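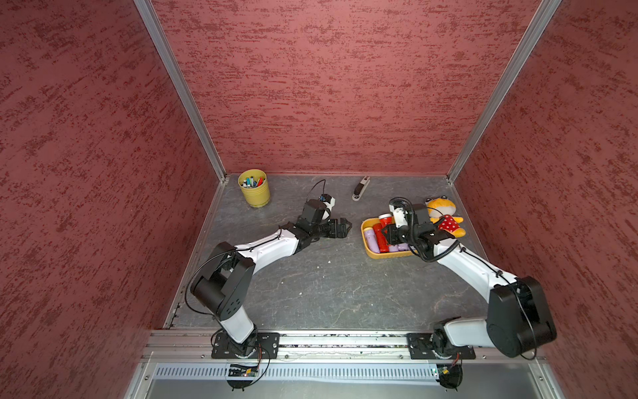 Plameck Two-Arm Bench Kit — three weeks in

I put off buying the Plameck for most of a year, and now I wish I'd ordered it last winter. It's a pair of small arms on a shared rail, sold with the plates, the wiring and a thick bag of bolts, and you supply the box and the patience. I built mine in a corner of the Hashemi shared workshop over two evenings, plus one more for a cable I'd put on the wrong side of a bracket.

The mechanical side is lovely. Every hole lined up! The plates went down on the rail without any filing, and once they're tight they stay tight (I've checked mine 12 times, being that kind of person). The manual has you bolt both arms down before you plug in the wrist cameras, and I'd do it the other way round, while you can still turn everything over on the bench.

Cables are the weak point. The printed guide gives them one page and a drawing the size of a stamp, so I kept going back to a long thread on the Plivanura forum, where people post much better routing. Leave more slack at the elbow than looks decent. My first attempt was neat and short, and it tugged every time the arm reached across.

The software took me by surprise — I had the first arm moving 21 minutes after the download finished. Getting both arms to share a tray politely took far longer, and I still slow them down when they work close together. Calibration is fussy in bright light too, so I do mine with the shop blinds half down.

I'd looked hard at the Rakico kit before this one. It's cheaper and comes with a nicer case, but you get a single arm, and handing things from one side to the other is exactly what I wanted to play with. Picking up bottles and markers for a whole evening is more fun than I can explain to my family.

Gripes: the spare bolts are a different length from the ones they replace, and the power switch is awkward to reach once the front panel is on. I'd still buy it again tomorrow. Next job is softer finger pads, and I'll add a note when I've tried a set.

Posted December 14, 2021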